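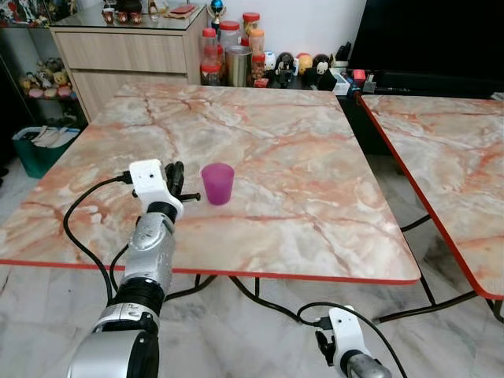
Marble-pattern table top with a small magenta cup.

November 2023 | By the Varnside newsletter desk
2 comments

Choosing a slimline wall shelf

Dinden has revised its Koo range of wall shelves for narrow halls and box rooms. The standard shelf is now 736 mm long and is fixed with two concealed brackets, replacing the single rail supplied until October. Shelves already on the wall do not need to be changed, but the old rail will not accept the new board.

The brackets are set into the wall before the board goes on. In solid brick, use the plugs in the pack. Plasterboard needs a separate cavity fixing – the pack does not include one – and the load should be kept to the lower figure printed on the leaflet. Check for pipes and cables before drilling, and let new plaster dry fully.

Derkamo end caps fit the revised board without trimming. They are sold in pairs and cover the cut edge if the shelf has been shortened. Cut from the left-hand end only, as the right-hand end holds the locking screw. 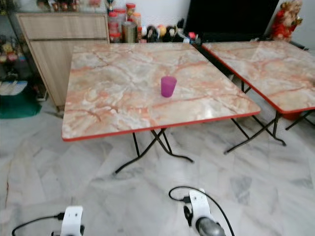 Prices and stock

The Koo shelf costs £29 with brackets. White and grey are in stock at Varnside; oak effect is to order. Returns are accepted on uncut boards with all fixings present.

2 shares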